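**Members' bulletin, October 13, 2021**

## Kiln scheduling and the new glaze register at Solham

The shared kiln at the Solham workshops has now run through its first full season under the revised firing schedule. Makers who rent bench space, and those who send work in from Clulville, should read the notes below before booking for the winter. The main changes concern the booking sheet, the cooling period, the glaze register and the labelling of work intended for the gallery.

### Booking

The booking sheet has moved from the wall by the packing bench to the shared folder. Paper bookings made before the end of September stand. New bookings go in the folder only, and must state the clay body, the glaze reference, the tallest piece in centimetres and the number of shelves wanted. Entries without a glaze reference will be held over to the next firing.

A half-load may be booked by one maker. A full load may be booked by one maker if no other request for that slot has come in by noon two days before. Part-loads are combined by firing temperature first and by order of booking second. Earlier in the year they were combined by order of booking alone, and this led to several earthenware pieces sitting on the floor for a fortnight behind a run of stoneware firings.

Pieces for raku or smoke firing are outside this schedule. The outdoor kiln has its own sheet and its own rules on wind direction, which have not changed.

### Firing and cooling

The standard bisque programme climbs slowly to 600 degrees, then at a faster rate to 1,000, with a ten-minute soak at the top. The standard stoneware programme tops out at 1,240. Both are stored on the controller and should not be edited. Makers who want a different curve should write it out in full on the booking entry, and it will be entered as a separate programme under their bench number.

The lid stays shut until the reading falls below 50 degrees. Under the old rule it could be propped open at 140, and a fair amount of dunting was put down to this, mostly in wide platters and in anything with a thick foot and a thin rim. Cooling from the old figure to the new one takes most of a night in the large kiln, so one slot a week has been lost. The slot removed is the one that was least used over the summer.

Cone packs are to go on the middle and bottom shelves of every glaze firing. The pack from the bottom shelf has been bending noticeably later than the one in the middle. Work that needs full temperature should go no lower than the second shelf until the elements have been replaced. The new set has been ordered and will be fitted between bookings, with two empty firings afterwards to check the readings.

### The glaze register

The register now holds 607 entries. It began as three card boxes and a ledger, and the cards from the earliest box have proved the hardest to transfer, as many give materials by trade names which have since been dropped. Where a material could not be identified, the entry has been kept but marked as untested. Please do not mix from an untested entry for anything that will hold food.

Each entry gives the recipe by dry weight, the clay body it was tried on, the firing temperature, the cooling rate where known, and the position of the test tile on the boards in the corridor. Tiles are numbered on the back in iron oxide. Loose tiles with no number should be left in the tray under the boards and should not be rehung by guesswork.

The most frequently booked glaze over the season was the one listed as Jundel, a semi-matt white with a slight break to tan on edges. It is sensitive to thickness. Two coats by dipping, three seconds each, gives the surface shown on the tile. A third coat crawls on most bodies and will run on a vertical form taller than a hand's width. The bucket should be sieved through an 80 mesh before each use and topped up with water by weight, using the hydrometer mark on the side of the stick.

Entry 916 in the old ledger, which several people have asked after, has been left out of the register. The recipe depends on a lead frit and there is no safe substitute that keeps the colour. The ledger page has been retained for reference.

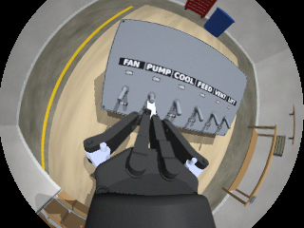 In reply to the draft of these notes, Tejada wrote that the two-coat rule for the white is sound for thrown work but too thin for press-moulded pieces, where the bisque is denser and takes up less from the bucket. The suggestion was to dip for five seconds instead of three and keep to two coats, and to warm the bisque gently beforehand. A set of tiles on moulded stoneware has been put through on that basis. The five-second tiles came out closer to the reference than the three-second ones, with no crawling on the flat and slight crawling at one corner. The register entry has been amended to give both times. The advice on warming the bisque has been left out for the present, as the tiles were not tested with and without it.

### Work for the gallery

The winter selection at Clulville will again take ceramics, turned wood, small metalwork and textiles. Submissions for ceramics should be fired and finished by the date on the form. Unfired or bisqued pieces will not be considered, even with a glaze test attached.

Labels have caused trouble in the past. For this selection, each piece needs a tie-on label with the maker's mark, the title if there is one, the materials, the overall size and the price including commission. Adhesive labels must not be used on matt glazes, oiled wood or waxed metal. Sets count as one piece if they are priced as one piece, and every item in the set must carry the same reference with a letter after it.

The gallery has asked for the following to be stated plainly on the form:

- whether a vessel holds water without weeping
- whether a glaze is suitable for food
- whether hanging work comes with its own fixings
- whether any part is repaired, filled or glued

A glued repair does not bar a piece from the selection. An undeclared one does, and the maker will be asked to collect it.

Packing is the responsibility of the maker in both directions. Double boxing is required for anything ceramic over 30 centimetres in any direction. Shredded paper settles in transit and should be used only as a top layer, over foam or folded blanket. Boxes should be marked on two sides and on the lid with the same reference as the label. Plinths are supplied by the gallery in three heights, which are listed on the form. Wall pieces above five kilograms need to be agreed in advance, as the long wall is plasterboard over battens and will carry weight only at the batten lines.

### Materials and charges

The price of the buff stoneware body has gone up from the supplier, and the shelf price follows it from the next delivery. Bags already paid for can be collected at the old price until the current stock is gone. The white earthenware and the grogged body stay as they are. Porcelain is to special order only, in boxes of two bags, with payment when the order is placed.

Firing charges are still worked out by shelf and not by weight. A tall piece which takes up the space of two shelves is charged as two. Kiln wash is included in the charge. Shelves damaged by glaze runs are charged at the cost of grinding, or at replacement cost if the run has gone through the wash and into the shelf. Makers trying an untested glaze should stand the piece on a biscuit of the same clay with a raised lip.

Reclaim bins are sorted by body and should stay that way. The buff bin was found to contain plaster chips at the last emptying and the whole batch was thrown out. Scraps from plaster moulds or plaster bats go in the waste bin by the sink, and the sink trap is to be emptied by the last person to leave on the days shown on the rota.

Corrections to register entries should be sent with the tile number and, if possible, the firing on which the result was obtained.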